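Open day at the Kindthorpe lab: thread
April, by Floor Hermans
Filed under: Robotics / Site visits 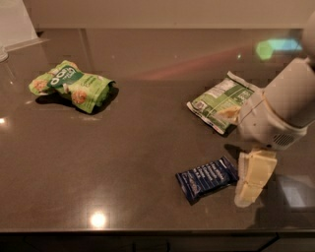 KINDTHORPE, April

1/ Went to the Pisach open day at Kindthorpe. Main demo was snack packages on a polished dark counter, one arm, soft fingers. Notes follow, mostly on grasping and lighting.

2/ Task as briefed: pick a named package, put it in a tray, return to start. No fixture, no mat under the items. Packages go down in whatever pose the visitor leaves them.

3/ The green bag is the easy case on paper. Big print, strong color. But it was creased on the diagonal and half folded over itself, so a box fit around it says little about where the film will take a pinch.

4/ The flat green-and-white one is harder. Label panel up, small black print, silvery rim. Fingers were right against the printed side. One corner stood up a little and I would have gone for that corner. Asked Maarten Visser about it. He said the planner scores edges by height first, then by distance to the wrist.

5/ The navy bar is small and stiffer, with crimped ends. Approach is along the short axis. Fine if the estimated angle is good to a few degrees.

6/ Now the counter. Gloss stone is a bad surface for depth. You get a bright round spot near the front, a pink streak toward the back, and a pale copy of the arm in the stone. Every one of those is a candidate false object.

7/ Their fix is in software. Regions that shift with the viewpoint in the wrong direction get masked out. I asked for the polarizer numbers and they don't have any yet.

8/ Training set for this task is 2,266 picks. Of those, 191 were held out for test, all on the glossy counter. No per-package split was shown. I'd want that before comparing with the Vermeulen results.

9/ Live session: 11 attempts, 9 successful. Both misses were on flat packages, both at first contact. Small sample, visitor-placed items, so read it as a demo.

10/ Cycle time was not posted. It looked slow on approach and normal on retreat. Visser put that down to a contact speed limit they keep on for open days.

11/ Finger wear: pads are swapped on a fixed schedule, no sensing for it. Same approach as Beketti, with a softer compound.

12/ Open questions I sent afterward: behavior when two packages overlap, grip force on crushable contents, and what the mask does with clear film. Will add replies to the thread if I get them.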